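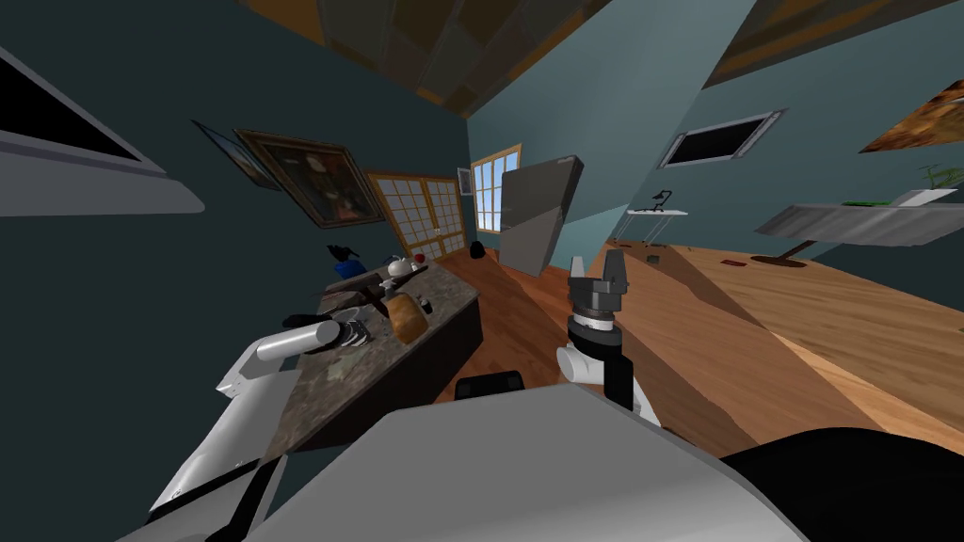

I finally found the lean bug!!! Two weeks of evenings, a lot of cold tea, and it came down to one number in one file.

A bit of background for anyone who wandered in from the cooking posts. I've been building a kitchen in simulation for a two-armed robot I call Tazi, with a granite-topped island and far too much stuff on it (I got carried away with the teapot and the paintings). The plan was to teach it to tidy the counter. What I got instead was a robot that would start perfectly well and then, somewhere past step 215, begin to lean. Slowly at first! Then the right gripper would swing up to point at the ceiling, fingers wide open, and the view from the head camera would go over like a ship in bad weather.

My first guess was the arms. They're heavy, so I figured they were dragging the body over, and I spent three nights cutting their mass. It still leaned. Then I blamed the floor friction, because I always blame the floor friction. Timo Harms, who has read more of my log files than anyone should have to, asked me a very simple question: what does the robot think its tilt is? I plotted it, and it thought it was upright. Perfectly, beautifully upright, the whole way down.

So the balance controller was fine, it was just being lied to. The tilt estimate was going through a smoothing filter I wrote back in December, and I'd set the window to 30 samples while testing something else and never set it back. Fine at slow speeds. But reach out quickly with the left arm and the correction comes late, then it comes late in the other direction, and after that the estimate sticks because my "ignore silly values" check throws out every reading that would have saved it. Two bugs holding hands, basically.

Window is now 2, and the check shouts and freezes both arms when it rejects too much in a row. I ran it overnight and got roughly 12 hours with no lean at all. I was so happy I woke the cat.

The freeze is the part I'm most pleased with, to be fair. Ramiro Aranda wants to try this controller on real hardware at some point, and a real arm that believes it's level when it isn't could hurt somebody. He's asked me for an independent tilt check that doesn't share any code with the filter, so that's next on the list. After that I'm going back to the teapot, which the left hand still can't pick up by the handle.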